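Search this site Go

Jan 6, 2023

Up at six to get the tripod legs apart before work. The Sekero has been stiff since November, when I used it on the beach at Flullov and put it away without rinsing it. Two of the three legs came out with a hard twist. The third needed a rubber glove and a lot of swearing. Plenty of sand in the bottom section and a bit of green on the collar.

Washed everything in warm water and left it on a towel by the radiator. The manual says to use grease on the threads only and none on the tubes. I did both last time and that may be half the trouble. 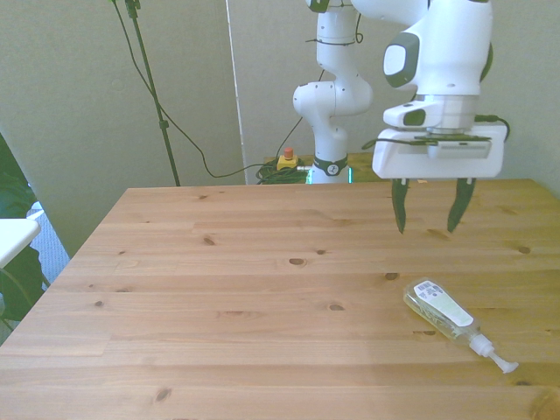

Vol. 4, p. 351

Went to Durrani at lunch to look at fluid heads. They had two in stock. The cheaper one has a fixed drag, and it jerked at the start of every pan. The other was smooth but it weighs more than my camera and lens together, and it takes a longer plate than the ones I own. I would have to replace all of them. Came away with a spare quarter-inch screw and a hex key.

The man at the counter said the older Zorkach head turns up second-hand for 100 pounds or so less. Looked this evening. One for sale with no handle, one with no plate. I could live without the handle. 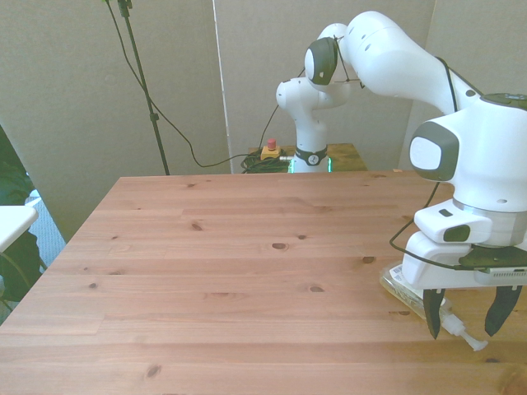 Evening

Put the legs back together. All three slide now and the locks hold. Hung a bag from the centre hook and left it for 20 minutes, and nothing slipped. The spirit level still has its bubble stuck to one side - I'll use the one in the camera.

Then tried the slider on the living room floor. The belt is slack 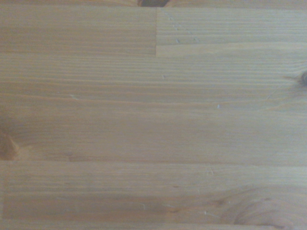
and there's a small bump two thirds of the way along, the same place each time. It shows more with the long lens. Wiped the rails with a dry cloth and it got a little better. I think one of the rollers has a flat on it. New set of four is not dear but the postage is.

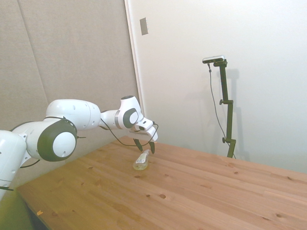 Robot arm over the table.

Backed up the Flullov clips before bed. 500 gigabytes free on the new drive, so no need to delete anything yet. Most of the beach footage is too shaky to keep - wind, and me not spreading the legs wide enough. Two shots of the groynes are fine.

Tomorrow: order rollers, ask about the Zorkach plate, charge both batteries.

Contact | Copyright 2023 | Back to top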